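Iraklis Antoniadis
11 July 2019

So the new Hormont advice is that fake flowers belong in the kitchen. On the table. Where you cook. I have doubts.

Their guide says a big spray of blossom "softens" a work surface. Soft is fine -- but I still need somewhere to put a ladle.

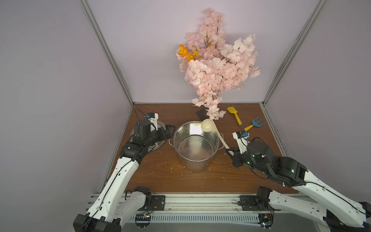 Pink blossom, steel pot, ladle across the rim.

Look at the tabletop near the pot. Little pale specks. Could be crumbs, could be bits of petal, and I don't want either in my soup.

And toy garden tools off to the right. A spade and a fork, yellow and blue. Is that styling too? I'd hang on to the lid and lose the rest.

Three orange flowers tucked into all that pink, though -- fine, I like those. Still not paying $70 for a bunch.

137 likes
30 shares

Recent
Sembiring shelf paper, one year on
Do you need a second ladle?
Parnanness pot lids: my complaint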